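Carnet d'atelier, plateforme mobile Breseleck
22/4/26

Reprise du réglage caméra avant + odométrie. La machine dérive toujours à gauche, 14 cm sur la ligne droite de référence au dernier essai, c'est trop. Firmware inchangé, donc on cherche côté mécanique d'abord, et on ne touche PAS aux gains tant que c'est pas fini. (je me le redis à moi-même)

Batterie A à 80 % au départ. Batterie B restée au chargeur, voyant orange fixe, à voir avec Jenmont si c'est la cellule ou la carte. Ils avaient déjà échangé celle d'octobre.

Contrôles au banc avant de sortir :
- roues : jeu sur l'arrière droite, vis du moyeu reprise, frein filet bleu, laisser sécher
- courroie avant gauche : tension un peu molle, retendue d'un cran
- connecteur caméra : graisse dessus (???), nettoyé à l'isopropanol, clips OK
- support caméra : les 2 vis du bas étaient desserrées. Encore. Prévoir rondelles éventail

Le support, je pense que c'est la moitié du problème. Dès que ça vibre, le tangage part et l'estimation visuelle suit. Sur les planches c'est le pire cas, chaque joint donne un coup dans le châssis, donc passage du pont à garder dans la boucle de test même si tout le monde voudrait l'enlever.
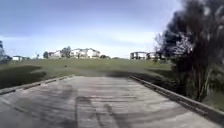
Donc pour la suite : temps de pose max à baisser dans le profil extérieur, quitte à monter le gain capteur. Le flou coûte plus cher que le bruit pour le suivi de points. J'ai mis le profil « ext_court » par défaut, l'ancien est gardé dans le dossier sauvegarde, ne pas l'écraser svp.

Vu aussi : le masque de l'ombre propre. Le détecteur d'obstacles prend l'ombre de la machine pour un objet quand le soleil est derrière. Masque fixe dans le bas de l'image = pas suffisant, l'ombre bouge avec le cap. Idée : calculer la zone à partir du cap et de l'heure, on a déjà les deux dans le log. À coder, une demi-journée je pense. En attendant, seuil relevé sur la bande basse et vitesse bridée. C'est moche mais ça roule.

Calibration refaite avec la mire de chez Shukla (la grande, pas celle qui gondole). Erreur de reprojection meilleure qu'avant, valeurs dans le fichier calib, pas recopiées ici. 193 vues gardées après tri, le reste jeté, trop de reflets sur la mire. Penser à faire ça à l'intérieur, volets fermés.

Pour la ligne droite, je garde l'enrobé large comme référence. Bords lisibles, herbe des deux côtés, assez long pour voir la dérive s'installer. Attention au vieux marquage effacé au sol, le filtre de bord s'accroche aux taches claires. Region d'intérêt remontée pour l'éviter. Et exposition à caler sur la moitié basse uniquement, sinon le ciel bouffe tout et le sol part dans le gris.

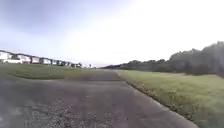
Pritstead n'est pas d'accord pour la référence : d'après eux il faut mesurer la dérive dans les deux sens, aller et retour, sinon on confond le dévers du chemin avec un défaut de parallélisme des roues. Ils ajoutent que le frein filet n'aura servi à rien si l'entraxe n'a pas été recontrôlé après la reprise du moyeu.

Bon, c'est juste. Entraxe recontrôlé du coup : côté droit un poil plus ouvert que le gauche. Cale fine ajoutée, resserré en croix, marquage peinture sur les têtes de vis pour voir si ça tourne. Aller-retour à inscrire dans la procédure, page essais. L'ancienne fiche est à jeter, elle traîne encore dans le tiroir du banc.

Reste le cas mi-ombre mi-soleil. Route étroite, une moitié noire et l'autre presque blanche, pas de marquage, le bord gauche en gravier se perd dans l'ombre. La segmentation prend la limite d'ombre pour le bord de chaussée et la machine se colle à droite. Rien à voir avec la mécanique, ça. Passer en double exposition ? Le driver le permet mais on divise la cadence. À essayer au banc avec la lampe de chantier d'abord. 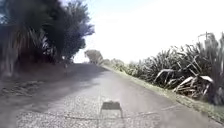 Caméra avant, route étroite, limite ombre/soleil.

À faire :
- rondelles éventail support caméra (commander, plus rien en stock)
- masque d'ombre calculé
- batterie B -> Jenmont
- refaire la ligne droite aller ET retour, mêmes pneus, même pression
- recopier la pression des pneus quelque part, j'ai oublié de la noter
- verifier peinture des vis après chaque sortie
- test double exposition, lampe de chantier

Machine rangée caméra démontée, capot ouvert pour que le frein filet sèche. Ne pas rouler avec avant demain.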